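Falodon 料箱与台面记录集

说明文件（README），随数据一起分发
最后修订：2022年12月9日
维护：Gintarė Liepiņa
整理与校对：Dace Rozīte、Jurgita Rozīte
翻译及词表：Ülle Tamošiūnaitė

概述

本记录集收录 Druten 工作间里金属料箱的使用记录，内容包括：哪只箱子放在哪张台面上，箱里放了什么，什么时候清空，什么时候擦洗，箱壁和箱底有没有损伤，以及台面本身的状况。数据为文本表格，另附词表和一份布局草图。

记录最初是 Tyson Tremblay 手写在硬皮本上的，目的很简单，想知道一只箱子最后一次清空是哪天。后来本子换成了表格，字段也多了起来。前面几页手写记录已经录入，录入时保留了原来的缩写，缩写的意思见词表。

全部文件用 UTF-8 编码，字段以制表符分隔。没有合并单元格，没有公式，用任何表格软件或者脚本都能读。

文件清单

bins.tsv：料箱主表，一只箱子一行。
tables.tsv：台面主表，一张台面一行。
moves.tsv：移动记录，箱子每次换位置写一行。
contents.tsv：装箱记录，每放入或取出一批物品写一行。
care.tsv：擦洗、修补和检查记录。
glossary.tsv：词表，立陶宛语、拉脱维亚语、英语和中文对照。
layout.txt：工作间布局，用字符画成，只表示相对位置，不按比例。
CHANGES.txt：修订记录。

收录范围

记录集涉及 22 只料箱和 3 张台面。料箱都是长方形，敞口，没有盖子。另有一些纸盒和塑料筐在工作间里进进出出，一律不收。过去有人把塑料筐也登记进来，编号用了字母 P 开头，这些行已经移到 CHANGES.txt 的末尾，主表里查不到。

台面只登记桌面，桌腿、抽屉和下层搁板都不算。搁板上的箱子按“架上”登记，台面编号留空。

料箱主表 bins.tsv

bin_id：箱号。字母 B 加数字，贴在箱子短边外侧。标签掉了的箱子，在贴上新标签之前用临时号，临时号以 T 开头。临时号不回收。
size：尺寸档。取值为“小”“中”“大”。尺寸档按箱底量，箱口比箱底大，所以两只同档的箱子箱口可能略有出入。
wall：箱壁形式。取值为“直”或“斜”。斜壁箱可以套叠，直壁箱只能平摞。
colour：颜色，按自然光下看到的写，只写“灰”“深灰”“浅灰”或“其他”。同一只箱子被不同的人写成“灰”和“深灰”的情况很多，校对时没有统一。
material：材质，只写“金属”。早期版本里有人写得更细，因为没有依据，已经改回来。
origin：来处。取值为“旧有”“Stankevičius”或“不明”。
state：当前状态。取值为“在用”“闲置”“待修”“报废”。
note：备注，自由填写。

origin 一栏里的 Stankevičius 是转让方的名字。从那边接手的箱子原来有自己的编号，写在备注栏的方括号里，例如 [S-大-左]。方括号里的内容照抄，含义没有查过。

台面主表 tables.tsv

table_id：台面号，字母 D 加数字。
surface：面材，只写“木”或“包边木”。
tone：深浅，取值为“浅”“中”“深”。
edge：边缘情况。取值为“完好”“磕碰”“毛刺”“已打磨”。
last_oil：上一次上油的月份。没有上过油的留空。
note：备注。

台面都由 Tamwood 供的板子做成，做的时候没有留下图纸。tone 栏里的“浅”指没有染过色的本色，用久了会发黄，发黄以后仍然登记为“浅”。

木台面和金属箱放在一起，主要的麻烦是划痕。箱底四角的折边比较利，拖一下就是一道印子。care.tsv 里有不少行写的都是同一件事：“拖箱，划痕，砂纸，上油”。所以现在要求搬箱子时两手抬起来再放，不在桌面上推。大号箱装满以后一个人抬着吃力，先取出一部分再搬，取出的部分在 contents.tsv 里照常登记，不写“临时”。

移动记录 moves.tsv

date：日期。
bin_id：箱号。
from：原位置，台面号、架号或“外”。
to：新位置，写法同上。
side：箱子在台面上的朝向，取值为“横”或“竖”。长边与桌子长边平行为“横”。
who：记录人姓名缩写。
note：备注。

以上共 7 栏，其他表的栏数不同，脚本里请不要写死。
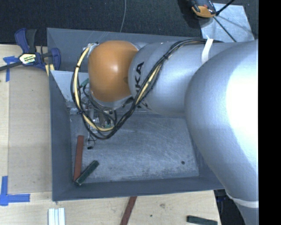 灰色金属箱直接放在浅色木台面上，要不要垫东西？

一般不用垫，箱底擦干净、台面上没有砂粒就可以直接放。刚上过油的台面要隔一夜再放箱子，急用时垫一块干毛毡，在 care.tsv 的备注栏写“垫毡”。毛毡用完收起来，不要长期压在箱子下面，潮气会留在里面。

箱子的摆放有几条固定做法，看 moves.tsv 之前最好先了解，不然有些值会看不懂。

一张台面上只放正在用的箱子，用完归架。归架的时候斜壁箱可以套叠，最多套 2 只，再多就容易卡死，拔的时候会把箱口拉变形。套叠的箱子在 to 栏写架号，备注里写“套于”加外面那只的箱号。直壁箱平摞，中间垫纸板。

箱口朝上放，箱壁离桌边至少留一掌宽。这条写在工作间墙上的旧告示里，记录里没有对应字段。

横放还是竖放由用的人决定，但是一旦放好，当天不再转向。如果转了向，要补一行移动记录，from 和 to 填同一个台面号，side 填新的朝向。筛选移动次数时，请把这种行剔出去，否则会多算。

装箱记录 contents.tsv

date：日期。
bin_id：箱号。
action：取值为“放入”“取出”“清空”“倒换”。
item：物品名称，尽量用词表里的写法。
kind：类别，取值见下文。
form：状态，取值为“散”“袋”“盒”“捆”。
wet：干湿，取值为“干”“潮”，不清楚的留空。
who：记录人姓名缩写。
note：备注。

物品不计数。早期本子里偶尔有件数，录入时放进了备注栏，写成“原记”加原文，不保证准确，请不要拿来求和。

“清空”的意思是箱底看得见、手摸过一遍、角落里没有残留。只把大件拿走、留下碎屑的，仍然写“取出”。这一区别在前几页手写记录里没有执行，那几页的“清空”只能当作“大体取完”理解。录入时在备注栏加了“旧”字。

“倒换”指从一只箱子整箱倒进另一只。一次倒换写两行，一行写原箱，一行写新箱，备注栏互相写对方的箱号。只写了一行的，是漏记。

类别 kind 的取值

紧固件：螺钉、螺母、垫圈、卡扣一类。
管接：短管、接头、弯头一类。
布料：抹布、毛毡、手套一类。
工具：手工具，不含需要插电的。
包装：袋子、绳子、纸板、填充物。
边角料：裁剩的木条、板头、金属头。
待认：暂时认不出来的东西。
混：一只箱子里放了不止一类，又没有分开登记。

“待认”和“混”合起来占了不小的比例，使用时请留意。Jurgita Rozīte 曾经把一批“混”拆成单独的行，拆的时候对着实物，一件一件看过，拆出来的行备注里有“拆”字。没有“拆”字的“混”都没有核对过实物。

布料容易串类。手套有时候写在布料里，有时候写在工具里，目前按布料统一了一部分，剩下的还没改完。毛毡一律是布料，垫在箱子底下的那种也一样。

擦洗与检查 care.tsv

date：日期。
target：对象，填箱号或台面号。
what：做了什么。取值为“擦”“洗”“晾”“打磨”“上油”“敲平”“换标签”“检查”。
result：结果，取值为“好”“可”“差”，检查类必填，其他可空。
who：记录人姓名缩写。
note：备注。

擦和洗分开登记。擦是用干布或者拧干的布抹一遍，在台面上就能做。洗要用水，箱子拿到水槽边去，洗完倒扣着晾，箱口底下垫两根木条让它通风。晾干以后才能放回台面。洗过但是没有写“晾”的记录，多半是忘了补，按有晾处理就行。

斜壁箱的灰尘主要积在箱壁和箱底交接的那道折线上，布抹不到，用旧牙刷或者竹片裹布。箱口翻边的下面也容易漏，翻过来擦。去标签胶用热水敷，不要拿金属刮刀刮，刮过的地方下次贴标签粘不牢。

箱壁凹了可以从里面垫木块敲平，在台面上敲之前先铺毛毡。敲过的箱壁不会完全恢复，result 一般填“可”。箱底变形的放不稳，在台面上会转，这种直接改成“待修”，先不要用。

台面检查用手掌顺着木纹摸一遍，有毛刺的地方用粉笔画圈，砂纸打完再擦掉粉笔。打磨的木屑先用刷子扫，再用干布抹，抹完才上油。木屑留在桌上会粘到箱底，带到别的台面去。上油用棉布，薄薄一层，多余的擦掉。沾过油的棉布摊开晾在外面，不要揉成团丢进垃圾桶，也不要放进料箱。

日期和姓名缩写

日期一律写年、月、日，用短横线连接。只知道月份的，日写成 00。手写本里有几行只写了“一月”，前后行也推不出年份，这些行的年份填 0000，排序时会跑到最前面，请自行处理。

姓名缩写取名和姓的首字母，变音符号去掉。

TT：Tyson Tremblay
UT：Ülle Tamošiūnaitė
DR：Dace Rozīte
JR：Jurgita Rozīte
GL：Gintarė Liepiņa

手写本里有单独的一个 R，分不清是哪一位 Rozīte，照录，没有补。

词表

词表由 Ülle Tamošiūnaitė 编。同一样东西在工作间里常有两三种叫法，词表只选一种作主词，其余列在别名栏。中文译名以主词为准。料箱在不同语言的记录里叫过“盘”“槽”“盒”，中文统一译作“料箱”或“箱”。台面曾叫“桌”“案”“台”，统一为“台面”。

有几个词没有找到合适的中文，暂时保留原文，后面加括号注明大意。如果你有更好的译法，写在 CHANGES.txt 的“建议”一节，下次修订时一起看。

别名栏里的错别字是有意保留的，方便检索旧记录。请不要改正。

已知问题

标签脱落造成的断号。几只箱子在标签掉了以后用过临时号，后来贴了新标签，临时号和新箱号的对应关系写在 bins.tsv 的备注栏。有一个临时号没有对上，T 号下面的装箱记录因此成了孤行，保留原样。

位置滞后。箱子搬了以后有时过几天才补记，moves.tsv 里的日期是补记的人凭印象写的。需要精确到天的用途，请只取备注为空的行，带“补”字的不要用。

颜色不一致。前面已经说过。灯光换过一次，换之前写“灰”的箱子，换之后常被写成“深灰”。不建议用颜色来识别箱子。

重复行。同一次清空有时被两个人各记一遍，时间相同，缩写不同。去重脚本没有附在记录集里，按日期、箱号和动作三项合并即可。

缺记。工作间搬动家具的那段时间没有人写记录，moves.tsv 在那里有一段空白，前后的位置接不上。布局草图画的是搬动以后的样子，与更早的位置对不上。

尺寸档。“中”和“大”的界线改过，旧的“中”有一部分现在算“大”。bins.tsv 里已经按新界线写，care.tsv 备注里提到的尺寸仍是旧的。

适合的用途

可以用来练习数据清理和表格关联，也可以用来了解小型工作间怎样安排料箱、怎样保养木台面。做收纳标签、排架位、定擦洗周期的人可以参考字段的设计。

不适合用来估算库存，记录里没有可靠的件数。也不适合比较个人的工作量，谁写得多只说明当天谁离本子近，Tyson 的行数最多，是因为本子一直放在他那张台面上。

怎样补充记录

新行加在表末，不要插在中间。改旧行的时候不直接覆盖，在备注栏写“改”和原值。新增取值先在 CHANGES.txt 里写一句，等维护人加进说明以后再用。不确定的栏留空，不要填“无”或者短横线，这两种写法会被当成有效值读进去。

提交以前检查三件事：箱号在 bins.tsv 里能查到，台面号在 tables.tsv 里能查到，日期写法正确。文件末尾留一个空行。请不要用会自动把日期改成本地格式的软件保存，已经发生过，整列日期要靠备份恢复。

布局草图如果要改，先把旧的存成 layout_old.txt，只留一份旧的就行。

使用条件

可以自由复制、修改和再分发，请保留本说明文件和姓名缩写表。修改过的版本请换一个名字，不要继续叫 Falodon 料箱与台面记录集。数据按现状提供，有错的地方欢迎指出来，写明表名、行的日期和箱号。

修订摘要

本次修订改动如下，完整内容见 CHANGES.txt。

移出了塑料筐的记录。
“报废”从备注栏移到 state 栏。
care.tsv 增加“换标签”。
台面的 edge 栏增加“已打磨”，原来写在备注里的“磨过”已经转换。
词表补了管接一类的别名。
删去 contents.tsv 里的一栏“重量”，那一栏从来没有填过。

下次修订打算处理手套的归类，以及那个没有对上的临时号。旧硬皮本由 Dace Rozīte 保管，需要核对原文的，写明页码，由她翻查。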